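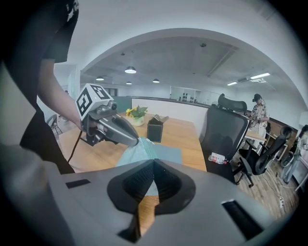
Cloth is a strange thing when you stop to think about it. It is made of threads, and a thread on its own is not much use for anything except getting caught in a zip. Put enough of them together, though, and you get something that can lie flat on a table one minute and be a crumpled heap the next. Press on a light blue-green cloth and part of it bunches up into soft folds, and the cloth doesn't mind a bit. Try that with a sheet of glass and you will be in a great deal of trouble. So how can a thing be strong enough to hold up your trousers and still be so floppy? To find out, we have to get very close to it, and then go back to a plant.

Over, under, over, under

Find a tea towel and hold it up to a window. If you look hard you should see tiny lines going up and down, and more tiny lines going across. Those are the threads, and they are woven. Each thread going across passes over one thread, under the next, over the one after that, and so on until it reaches the side, turns around and comes back doing the opposite. It's a dull job. People did it by hand for thousands of years and then, quite sensibly, invented machines.

The up-and-down threads are called the warp. The across threads are called the weft. You can remember which is which by saying "weft goes right and left", which only nearly rhymes, but it has worked on generations of children and there's no point fixing it now.

The machine that holds the warp threads tight is a loom. At the old mill in Grastow there is one you can stand beside while it runs. It makes a noise like a drawer full of spoons falling down a staircase, over and over. Visitors are given earmuffs. The guide shouts the whole tour anyway, out of habit.

Where do threads come from?

Mostly from plants, animals or oil. Cotton grows in fluffy white puffs around the seeds of the cotton plant. Wool grows on sheep, who are not consulted. Silk is spun by caterpillars. Linen comes from the stalks of a plant called flax, which has to be left to go partly rotten before anyone can get at the good bits. Polyester is made from chemicals that come out of oil, so your football jersey is a distant cousin of a lemonade bottle.

The little hairs you start with are called fibres. A single cotton fibre is so weak you could snap it without noticing. The trick is to twist. Pull a pinch of cotton wool out long and thin and it falls apart. Now do it again with a fresh pinch, but twist it as you pull. The fibres grip each other and you have made a thread! It will be lumpy and awful. Everybody's first thread is.

Why does it fold?

Back to our bunched-up cloth. Two things let it fold. The first is that fibres are very thin, and thin things bend easily. (A fishing rod is bendier than a fence post.) The second is that the threads in a woven cloth aren't glued together. They only lie across one another, so when you push, they can slide and tilt a little.

You can feel this with a cotton handkerchief. Pull it from side to side, along the threads, and it hardly stretches at all. Now pull it from corner to corner. It stretches much more, because all the little squares between the threads are being squashed into diamonds. Dressmakers call this direction "the bias" and use it for skirts that swish.

Why does it stay creased?

When you sit on a cotton shirt for an afternoon, the fibres get bent and some of them settle into their new shape. Warmth and damp make this worse, and unfortunately you are both warm and slightly damp. Ironing uses the very same warmth and damp to persuade the fibres to lie flat again.

Try it: weave something

You will need a piece of stiff cardboard, scissors, sticky tape and 3 colours of wool.

Cut 19 small notches along the top of the cardboard and the same along the bottom.

Tape the end of your first wool to the back, then wind it up and down through the notches. There's your warp.

Take another colour and go over, under, over, under, all the way across.

Turn round and come back the other way, going under where you went over before.

Push each row down snugly with a fork. Change colour when you get bored.

After 50 rows you will have a small mat and a new respect for tea towels. Put a mug on it.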